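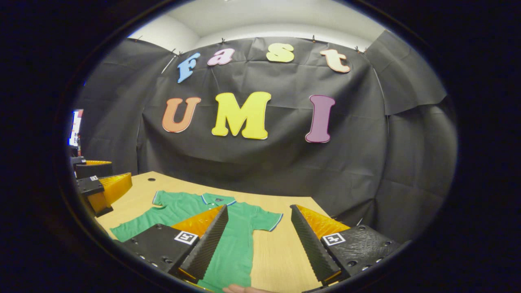

Corkon Site Planner review: two months of setbacks, overlays and swearing at PDFs

I draw up planning applications for a living, mostly granny flats, second storeys and the odd townhouse job, and I work for myself. So when Dalia Kuusk (we share an office wall and a kettle) told me she'd stopped using spreadsheets for her council submissions, I was all ears. She'd moved over to Corkon in April and wouldn't shut up about it, and I caved and bought the single-user licence the same week.

The idea is simple enough. You type in the lot, it pulls the zoning and overlays, and you get a checklist of what the council will want from you: site plan, shadow diagrams, tree report, the lot. Then you tick things off, upload your drawings and it bundles the whole submission into one tidy PDF with a contents page. I've used Stundik for years to do something similar and it always felt like filling in a tax return on a bus.

First up, the good stuff. The setback tool is brilliant! You draw your building envelope over the lot and it shades anything that pokes over the side or rear boundary rule, and if you're asking for a variation you can click on the shaded bit and write your justification right there. It lands in the planning report under the right heading. My first proper job on it was a dual occupancy on a 403 square metre corner block (tight, sloping, grumpy neighbour) and I had the report drafted before lunch. That used to take me a day and a half.

I also love the neighbour notification letters. Small thing, but they're in normal English, and people ring me less.

Now the grumbles. Heritage is weak. It told me there was a heritage overlay on a terrace I was working on, great, and then gave me the same checklist as for a brick veneer out in the suburbs. No prompt for a heritage impact statement, nothing about street-facing materials. I knew to include them, but someone newer might not, and that's a request for further information and weeks down the drain. Stundik is better here, as much as it pains me to type that.

The map layer can also lag behind amendments. I caught it showing the old flood line on one site, so I still check everything against the council's own map before I lodge, and you should too. Support (a bloke called Ingvarsson, lovely, very patient with me) fixed that one in two days.

And the price, ouch. $2,864 a year for one seat, and if you want the traffic and parking module that's extra. I looked at Mondovau as a cheaper option and the parking tables were nicer, but it wouldn't export to the colour-coded layout my main council likes, so back I went.

Would I renew? Yep, I think so, if they sort out heritage. If you do one or two applications a year, stick with your spreadsheet. If you're lodging every fortnight like me, get the trial and run a real job through it, preferably an annoying one.

Four stars from me. Reviewed 1 June 2025 on the desktop version, I haven't tried the tablet app yet.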